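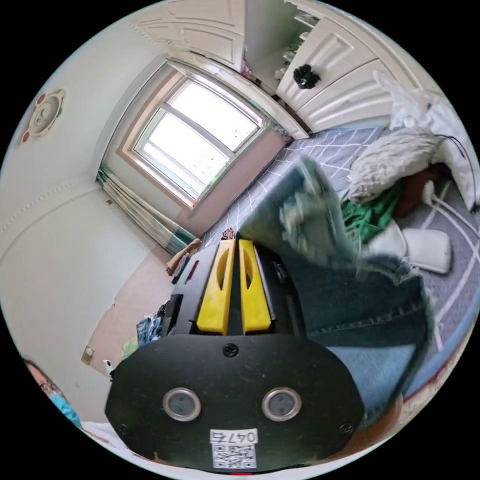
*Jeans on their way up in the yellow fingers of a hand-held gripper.*

Visit notes, Grutell open day, 2025-12-23

I went for the robots and came home raving about a rulebook! Grutell collects hand-held gripper demonstrations of household chores, and its house rules for the job fit on 13 laminated cards hung on a ring by the door. Visitors get to flip through them, and I read every one (twice, while the line for coffee moved up).

Card 1 covers labeling. Each gripper carries its own label and QR code on the front, and the code gets scanned before the tool touches any laundry. If a label is scratched or peeling, the tool goes back on the shelf. Simple, and I wish we did it at Usutia, where we've lost whole afternoons working out which unit recorded what.

The clothing cards were my favorites. Pick up one garment at a time. Keep the other hand out of the grasp. If something slips, leave it where it fell and grasp it again from there, so the miss stays in the record. Our own guide says to start over, and I'm now pretty sure we've been throwing away the good stuff.

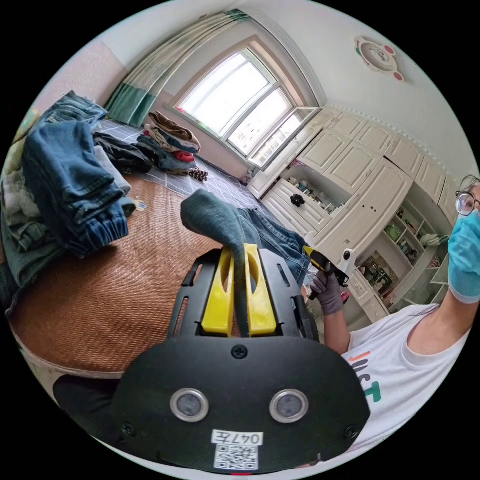

*A sock in the fingers, jeans laid out behind, and a second gripper in a gloved hand at right.*

There's also a card for working in pairs, which led to a great argument over the snack table. Grutell has both people agree on who reaches first before they begin. A visitor from Savolainen thought that made the motion stiff, and I can see it, but I'd still take the card.

Privacy gets two cards of its own: papers and family photos are put away beforehand, and the household can have any recording deleted within 60 days. They run roughly 300 sessions a year under these rules, and the cards were last revised in August.

I've asked for a copy to bring to our Flusus team. First job in the new year: labels on all our grippers, and a scan before every session.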